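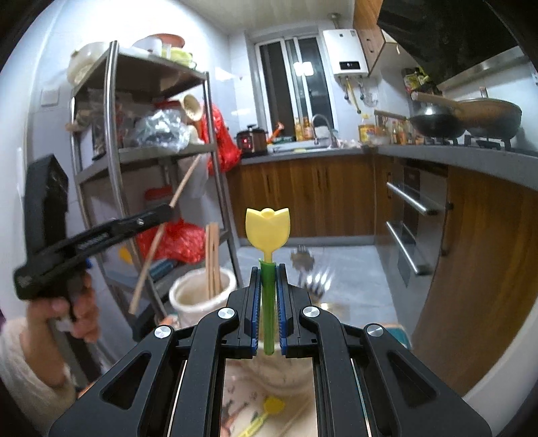

Why do we keep chopsticks standing up?

Chopsticks are long and thin, so they roll about in a drawer. In a tall pot they stay together and are easy to find.

Wash them first in warm, soapy water. Rinse them and dry them with a clean tea towel. Wooden ones soak up water, so leave them out in the air for up to 2 hours before you put them in the pot.

Hold each chopstick by the thick end and lower the thin end in. If the pot starts to tip, it is too light or too full. Choose a heavier one.

Spoons and forks with fancy handles can have a pot of their own. Wipe out the bottom of every pot once a week, as crumbs and drips collect there.

Words by Margareta Pop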